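Proteger la mesa con papel kraft: notas sobre gramaje, corte y fijación

14 de mayo de 2024

La mesa de trabajo del estudio tiene el tablero blanco y lo marca todo: bases de vasos, rozaduras de cerámica sin esmaltar, restos de cinta. Durante años usé un hule grueso. Lo retiré en invierno porque acumulaba ondulaciones y los cuencos pequeños no apoyaban bien. Desde entonces trabajo sobre papel marrón en pliego grande y anoto aquí lo que he ido comprobando, por si a alguien le sirve para clasificar vajilla, embalar o simplemente no rayar un mueble.

Material

He probado tres papeles. El primero, un kraft fino de embalaje, se arruga al arrastrar cualquier pieza y se rompe en las esquinas en cuanto se levanta la cinta. El segundo era un reciclado de la casa Brima, con buen cuerpo pero con una cara satinada en la que los cuencos resbalan. El tercero, que es el que sigo usando, es un kraft de 280 gramos que vende Miltelier en rollo de 1.000 mm de ancho. Existe también en 300 gramos; la diferencia en la mano es mínima y el rollo conserva más la curvatura, así que no lo recomiendo si se va a cortar y colocar el mismo día.

Corte y aplanado

Corto el pliego a 1.448 mm de largo. La cifra no tiene misterio: es la longitud útil de mi tablero descontando un margen en cada extremo. Marco con lápiz, doblo ligeramente sobre el canto de una regla metálica y paso el cúter dos veces con poca presión. Con una sola pasada fuerte la hoja se desvía.

Para quitar la curva enrollo el papel en sentido contrario sobre un tubo de cartón y lo dejo así toda la noche. Plancharlo funciona peor de lo que se lee por ahí. Deja zonas más rígidas que otras y el pliego termina levantándose por el centro.

La fijación la hago con cinta de carrocero, únicamente por debajo del borde. La cinta de doble cara sujeta mejor, pero al retirarla deja adhesivo en el tablero y hay que limpiarlo con alcohol.

Distribución de las piezas

Sobre el pliego pongo poca cosa a la vez. Con la mesa llena se acaba apoyando una pieza encima de otra, y el canto de un cuenco se desportilla con un golpe muy pequeño. Dejo libre alrededor de cada objeto el espacio necesario para cogerlo por el borde sin tocar el de al lado.

El fondo marrón tiene una ventaja secundaria: los colores pastel se distinguen bien. Sobre el tablero blanco, un verde menta y un azul claro del mismo tamaño se confunden con luz artificial, sobre todo vistos desde arriba. Sobre kraft no me ha vuelto a pasar. 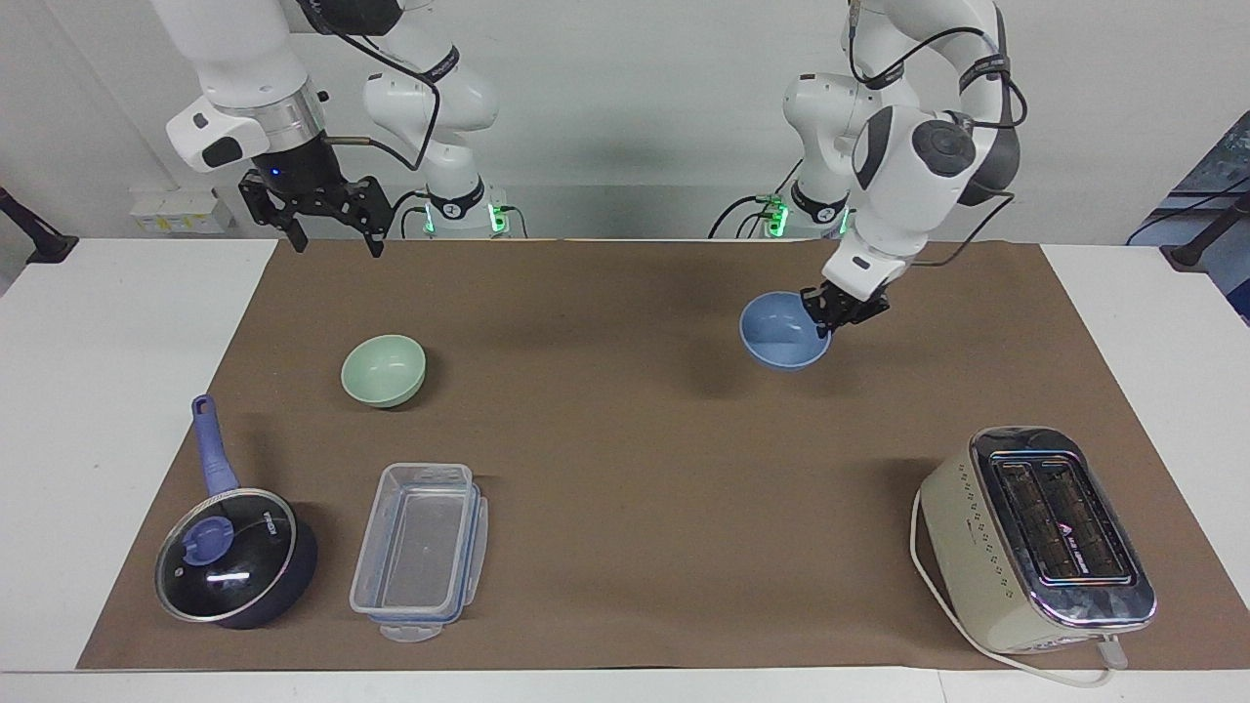

Levantar y apoyar

Un cuenco se levanta por el borde y en vertical. Si se arrastra, aunque sean unos centímetros, el pie abre un surco en el papel, y en ese surco se atasca la siguiente pieza. Al apoyar conviene bajar despacio hasta que el pie haga contacto completo y soltar después.

Eamon Ó Conaill, que me escribió a raíz de la entrada anterior, forra su mesa con dos capas y tira la superior cuando se ensucia. Lo he probado. La capa de arriba se desplaza sobre la de abajo si no se pega por los cuatro lados, y entonces se pierde la comodidad de cambiarla rápido. Para trabajos con polvo puede compensar.

Duración

Un pliego me dura varias semanas en uso normal. Lo cambio cuando las marcas de doblez ya no bajan al pasar la mano. El retirado lo recorto para separar platos en el armario.

Queda pendiente probar el papel con reverso de algodón que anuncia Tillman. Lo tengo pedido para junio, en formato pequeño.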